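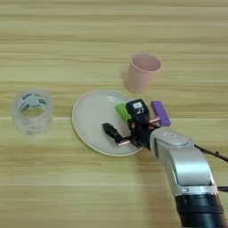 3.2 Table settings and spacing

Each household's table was recorded at the point where a meal or snack had been laid but not yet begun, or had been left in place. We were interested in how small tableware is placed relative to the plate, and in particular in the distance at which a cup stops being read as part of a setting. Earlier work on domestic tables has mostly treated the setting as fixed: plate in the middle, cup to the upper right, utensils at the sides. Informal tables seldom follow this pattern. In Figure 2 the pale pink cup stands just past the upper rim of the off-white plate, close to it but not touching, while a transparent plastic cup stands well away to the left, with a stretch of bare wood in between. We code the first as attached and the second as detached. The green piece lying on the plate and the purple piece just off its right rim are coded as contents and overflow, in that order.

Figure 2. Informal setting on a light wooden tabletop, with one attached cup (pink), one detached cup (transparent), one item of contents (green) and one item of overflow (purple).

The attached and detached codes were assigned by two coders, Paraschiva Jitaru and Killian Tanguy, who worked separately and met on Tuesday afternoons to settle disagreements. A cup was coded as attached if the gap between its base and the nearest point on the plate rim was smaller than the width of the cup's own mouth. We chose this relative measure over a fixed distance after a pilot at the Tandelwood site, where children's cups and adult mugs appeared on the same tables and a single cutoff in inches gave odd results for the smaller pieces. Where a cup stood between two plates and met the criterion for both, it was assigned to the nearer one. Ties were left uncoded and do not enter the counts in Section 4.

Items of food, toy food and loose small objects were treated alike. The distinction between contents and overflow depends only on the plate rim. An object resting wholly inside the rim is contents; an object lying wholly outside the rim, but within one cup width of it, is overflow. Objects lying across the rim were given a third code, bridging, and are discussed separately. We did not attempt to record whether an overflow item had been set down beside the plate on purpose or had rolled there. The coders agreed early on that this could not be judged from a single record, and the codes should be read as describing position only.

Surface was recorded in two ways. The first was material, entered as wood, laminate, cloth, glass or other. The second was visual direction, meaning any strong line in the surface that a person might use, knowingly or not, as a guide for placing things. Boards with a long grain were entered as directional, as were striped cloths. The table in Figure 2 is directional, with the grain running left to right and a fairly distinct line across its lower third. Plain and marbled surfaces were entered as nondirectional. Manole and Buzatu had suggested in the planning stage that people line up cups with such features more often than with the table edge, and the variable was added at their request.

The full set covers 22 households in Prekstead and 40 in Tivonier. The Prekstead households were visited in January and the Tivonier households later in the same winter. Visits were made at breakfast or in the late afternoon, according to what the household preferred. No instructions were given about how to lay the table, and residents were asked not to clear it beforehand. One Prekstead household withdrew and was replaced by a neighbor of similar size.

Two limits of the scheme should be noted. Round plates with a shallow raised rim are easy to code, but deep bowls and square plates are less so - the outer edge of a bowl may overhang its base by a wide margin, and the choice of edge changes the result. We used the outer edge throughout. Transparent cups also caused trouble, as the base can be hard to locate against a patterned surface. For these the coders marked the base twice and took the midpoint, a procedure adapted from the Riedl worksheet. Tumaini Kaijage rechecked all transparent cups at the end of coding, and her corrections are included in the values reported below.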